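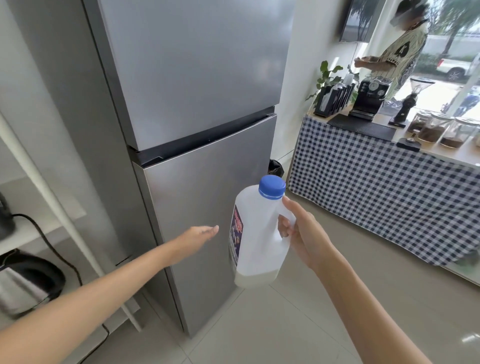 Plikden halts kitchen trials after grip release fault

August 9, 2019

Plikden has suspended trials of its Obi domestic assistance robot after a fault in the grip controller caused one unit to drop a container of milk in a staff kitchen. There were no injuries. The floor was closed until it had been cleaned and dried, and the unit was isolated at the mains.

The fault occurred during a fetch-and-return task, in which a milk jug is held by its handle in one hand while the other hand opens the refrigerator. According to the incident report, the controller for the holding hand lost its position signal as the door began to move. The software should have kept the fingers locked at the last known position. It restarted the controller, and the restart routine opened the hand.

Corina Crăciun, who leads the test team, said the restart routine had been written for bench work, where an open hand is the safe state. "With a load in the hand and people working nearby, open is the wrong default," she said. "The routine was carried over into the kitchen build and the review did not pick it up."

The signal loss was traced to a connector at the wrist, supplied by Rimard. Inspection found wear on 2 of its pins. The part is rated for 3,000 bending cycles and the log for the unit showed 800. Plikden has returned the connector to Rimard for examination and has not said whether the wear came from the part or from the way the cable was routed.

A second finding concerns the stop function. The unit did not register the dropped load as a fault and carried on pulling the door for a short time before the operator pressed the stop button. The report recommends that any sudden change in measured load should stop both arms.

All Obi units have been withdrawn from shared kitchens. Revised software, which holds the grip through a controller restart, is being tested with sealed containers in a closed area. Each unit must complete 96 hours of running without an unplanned release before it can return to rooms used by staff or visitors.

Ovidiu Sârbu, safety manager at Solora, the site operator, said access would be reviewed in October. Until then the robots may not be run with glassware, hot liquids or open containers. Operators have been asked to report any unexpected hand movement, including those where nothing is dropped.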